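Print | E-mail

Shared kitchen walk-through, February

I did this one on Tuesday before lunch, with Constanza Mansilla reading the list out to me.

Fire extinguisher – OK. Tag is current and the pin is in.
Smoke alarm – OK. Loud!
Fridge – needs work. The door seal has split in two places (I've e-mailed Grestineo for a new one).

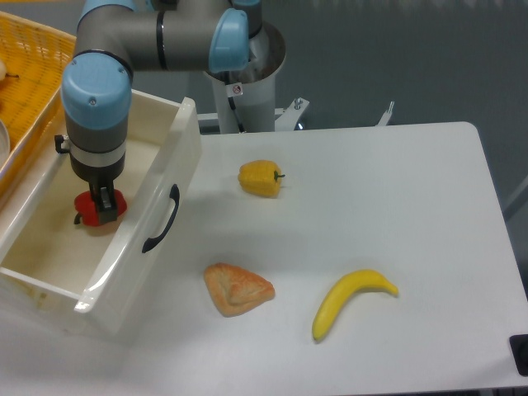 First aid box – restock. We're down to 2 burn dressings and the tape is gone, so please tell me when you use the last of something.
Back exit – blocked again, by a stack of chairs this time. I moved them and Aoi Ishida is finding them a better home.
Outlet by the sink – fail. The cover is cracked, so I've taped it off – please leave it alone until the electrician has been. Work order 139.

Print | E-mail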